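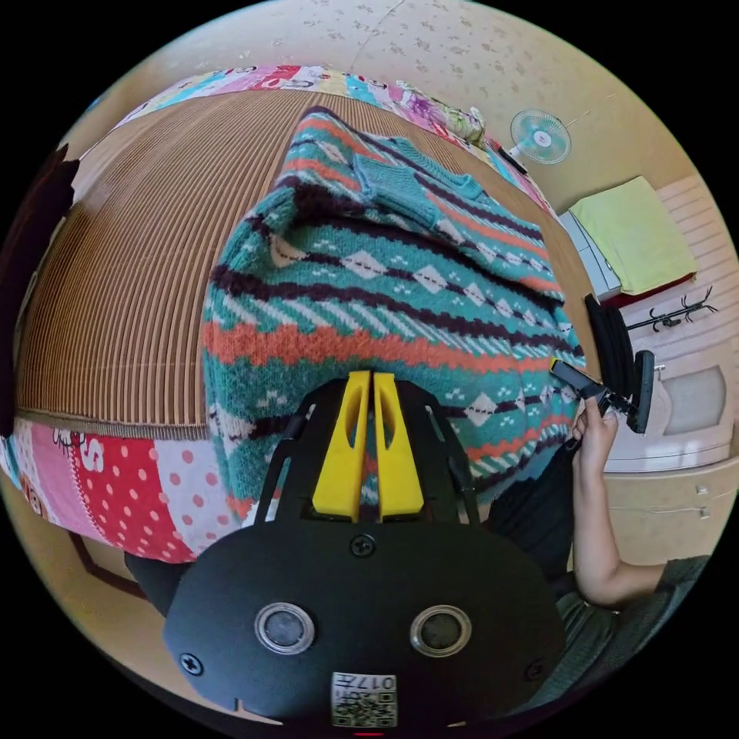 I run the Stetstead home game, and I get the same messages before every season, so I'm putting my answers in one place. If yours isn't covered, ask me at the table (but please not while I'm in a hand!).

Last updated May 11, 2025

## Getting in

**What do we play?**

No-limit hold'em, one table, 8 seats. We tried mixing in Omaha one November and I spent the whole night explaining that yes, you really do have to use two cards from your hand. Never again — well, maybe as a side game after the tournament's over.

**I've only ever played online. Will I be lost?**

You'll be fine. The two things that trip people up are acting out of turn and forgetting to post blinds, because the software always did it for you. Watch the player on your right and you'll get the hang of it within an orbit or so.

**How do I hold a seat?**

Reply to the group message. First come, first served, and if you drop out the seat goes to the next person on the list. I don't take deposits, I just grumble.
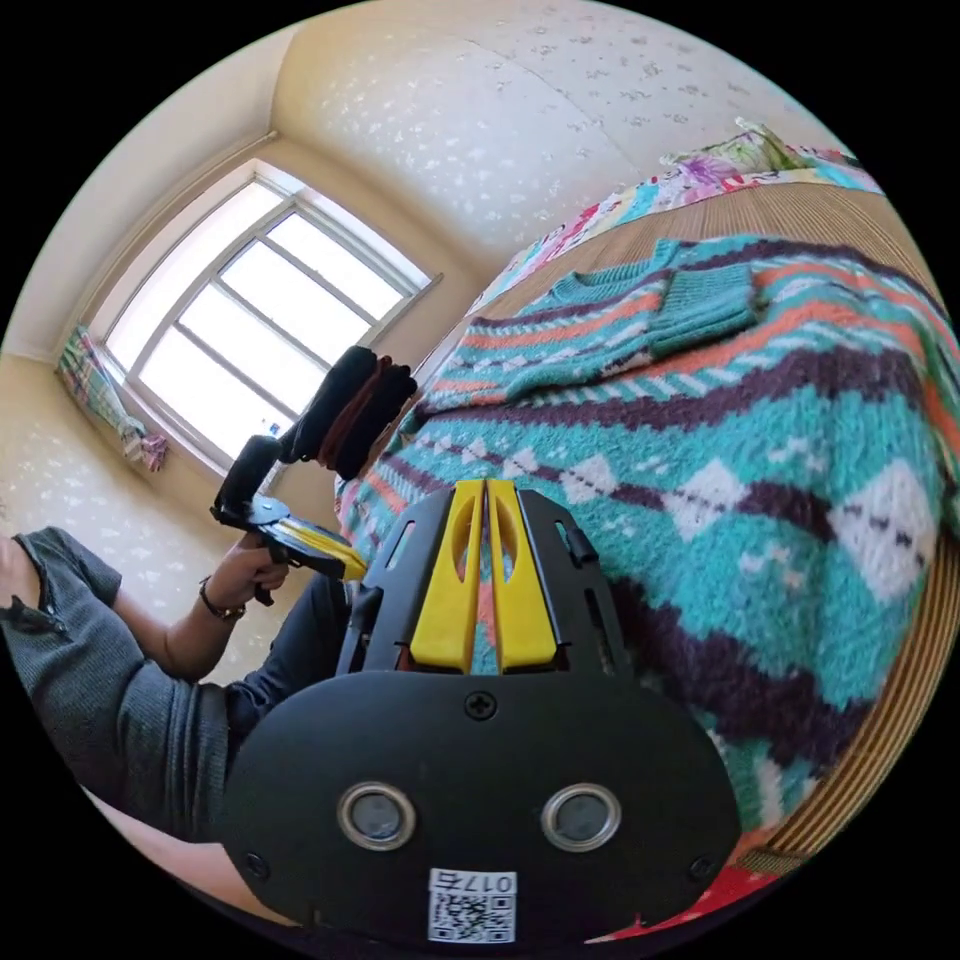
I do keep the list in order, by the way, so if you missed out last time you go to the top for the next one. A couple of regulars thought I was picking favorites. I'm not, and you can look at the list any time you like.

## Chips, blinds and the clock

**How many chips do I start with?**

700 in chips, with blinds at 2 and 4. That looks tiny if you're used to tournament stacks, but it's 175 big blinds, so there's plenty of room to play. I love a deep start and I'm not changing it.

**Can I rebuy?**

Once, during the first hour, for the same stack. After the break you're out when you're out, and you get to deal for the rest of us, which I promise is more fun than it sounds.

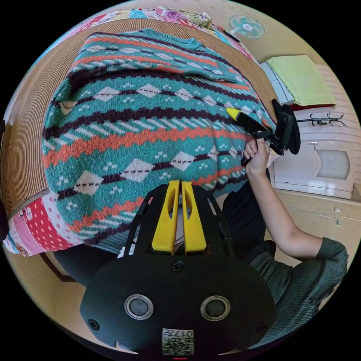

**What happens if two players go out on the same hand?**

Whoever started the hand with more chips finishes higher. If the stacks were exactly equal, they share the place and split whatever it pays in league points.

**Can I say "raise" and then decide how much?**

Sure, as long as you say it before any chips go in. If you toss in one big chip without a word, it's a call. People get burned by this constantly, and I've done it myself with pocket aces.

## The league

**How do the points work?**

Prerkent is the name of our league, and it runs over the whole season. You score for where you finish, with a bit extra for winning. Last season's winner ended on 84 points and hasn't stopped bringing it up.

**Do the away nights count?**

The Gidavberg trip counts in full. The Ñahui one is a bounty game with its own rules, so it stays off the table. I went back and forth on that, and I may still change my mind if enough of you complain. 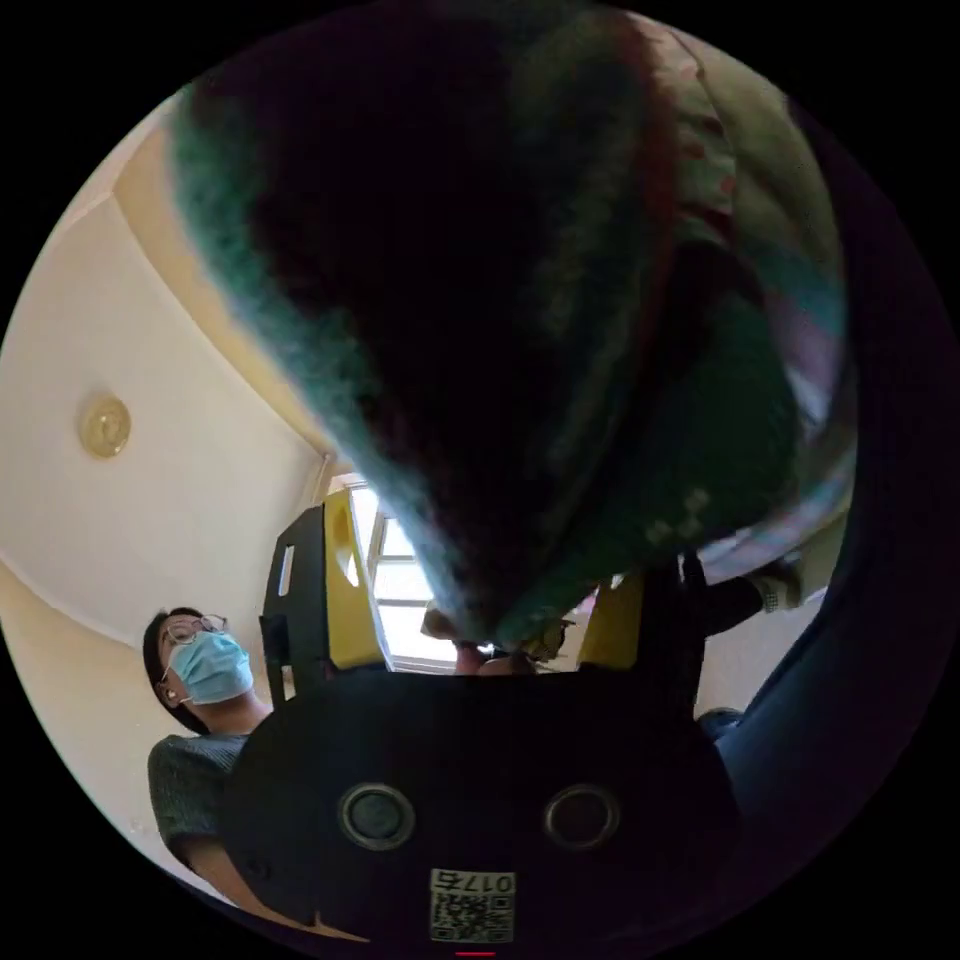
*Teal fabric overhead, pale ceiling off to the left*

**Can I bring a friend to watch?**

Please do! Just let me know first, and ask them not to talk about a hand until it's finished — even if they're sure they know who has the flush.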